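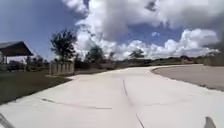

Chapter 6
Paths, Joints and Cracks

Concrete shrinks as it hardens, and it goes on moving for the rest of its life as the weather warms and cools it. A slab that is free to move a little will behave itself. A slab poured in one long piece will make its own arrangements, usually straight across the part the owner is proudest of.

Most of this chapter is about persuading concrete to crack where you would like it to. The persuading is done with joints, and a walk along any public path will show you how well it went. Some lines are straight because a person with a saw put them there. Others wander. A few have been filled with sealant, and from standing height a filled joint and a filled crack can look very much alike. Get down on one knee before you write anything in your notebook.

The Trardale Loop

We will come back several times to one job, the park path at Trardale. The first contract covered 1436 feet of path, much of it curved, with lawn on one side for most of the way. Kirstin Urquhart laid out the joints on paper over a winter and was pleased with them. The crew from Jardine then met the curves, which had looked gentler on the drawing.

On a straight run, joint layout is arithmetic. You pick a spacing, measure and cut. On a bend, the outside edge is longer than the inside edge, so panels that begin as polite rectangles turn into wedges. A wedge with a narrow point is a crack waiting for a cold night. Urquhart's revised plan called for 215 joints, each cut square to the edge of the path, and 81 of them fell on curves. Students who think this sounds fussy are invited to try Exercise 4.

In this chapter you will learn to

tell a control joint from an expansion joint
choose a joint spacing from slab thickness
lay out joints on a curved path
decide whether a crack needs sealing, replacing or leaving alone

Before You Begin

Find a concrete path at least 400 feet long. Sketch it from above, showing every line on its surface, and mark each one as "joint," "crack" or "not sure." Go in the early morning or late afternoon, when low light shows up the faint ones. Keep the sketch. You will need it in Section 6.3, by which time some of your "joints" may have to be renamed.

6.1 Why Slabs Move

Fresh concrete holds more water than it needs to harden. As the extra water leaves, the slab gets smaller – not by much, but the ground underneath holds on to it and does not shrink along with it.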